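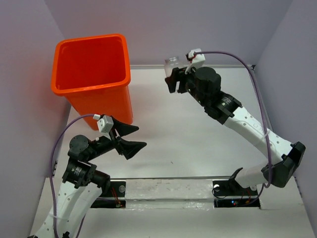
Orange open-topped bin on a white work surface.

Sorting and Storing Household Plastics: Workshop and Kitchen Notes

27 December 2024
6 min read
16 shares

Plastic containers fail in a few predictable ways: the rim cracks, the wall goes cloudy, the base warps, or the inside takes on a smell that washing does not remove. Most of these can be delayed by choosing the right container for the load and cleaning it at the right temperature.

Open bins

A rolled rim stiffens the top edge of a bin and gives the fingers something to hold. A plain cut edge flexes more and tends to split at the corners. For anything heavier than rags, buy the rolled rim. Lift from both short ends. Lifting one end and dragging the other wears through the base at the rear corners.

Do not fill a shelf bin past the rim. Screws, hinges and pipe fittings should stop at half depth, or the bin will bow in the middle and catch on the shelf below. Long narrow bins bow sooner than square ones of the same volume.

Color is useful if it is applied consistently. In the Flundine workshop, orange is for items waiting to be sorted and gray is for items that have a permanent place. Two colors are enough for most garages. Hermine Ortner tried a scheme with five and went back to two by June.

Strong colors fade near a window. Polypropylene left in direct sun also turns brittle, and the first sign is a chalky film that comes off on a damp finger. Move the bin indoors at that point. Do not oil it. Oil hides the film and collects dust.

Washing

Use warm water and ordinary dish soap. Grease on polyethylene softens slowly, so fill the container, add the soap and leave it for 17 minutes before scrubbing. Use a nylon brush. Steel wool leaves scratches that hold grease afterwards, and a scratched food container should be moved to the workshop.

Tomato stains: spread a paste of baking soda and water over the mark, leave it overnight, rinse. Old stains fade but may not clear.

Label glue: warm the label with a hair dryer on low, peel from one corner, then rub the residue with cooking oil on a paper towel. Wash the oil off with soap. Lacquer thinner will remove glue quickly and will also remove the surface of many plastics – test it on the base first.

Bottles

Empty drink bottles are useful for rinsing brushes, watering seedlings and measuring out rock salt. They are not suitable for solvents, bleach or anything else that could be mistaken for a drink. Keep those in the original container with the original label.

To dry a bottle fully, shake out the loose water and stand it neck down in a rack with space under the opening. A bottle set neck down on a flat counter seals itself and stays wet for days.
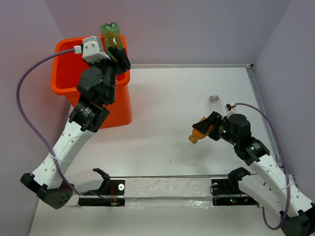

A bottle that still smells after drying can be filled with water and a spoonful of baking soda, capped, and left until the next day. If the smell persists, check the cap. Liners hold odor longer than the bottle does. Pry the liner out with a dull knife, wash both parts and let them dry apart.

For a drip waterer, make one small hole in the cap with a heated pin. A 600 ml bottle is enough for a medium tomato pot. Loosen the cap a quarter turn if the flow stops.

Work surfaces

A white bench top shows spills and dropped screws better than a dark one. It also shows every pencil mark. Melamine cleans with a damp cloth and a little soap; for ink, use rubbing alcohol and wipe once in one direction. Seal raw edges before the bench is put into use. Water gets in at the edge first, and a swollen edge cannot be pressed flat again.

Metal edge trim should be wiped dry after cleaning. Grit packs into the joint between trim and panel. Clear it with a wooden skewer, then vacuum.

Labels for shelves

Write on masking tape with a soft pencil. Marker bleeds, and ballpoint skips on the crepe. Italo Fontana puts the label on the shelf edge and leaves the bin blank, which allows bins to be swapped without relabeling. Replace the tape once a year – older tape leaves glue behind.

5 comments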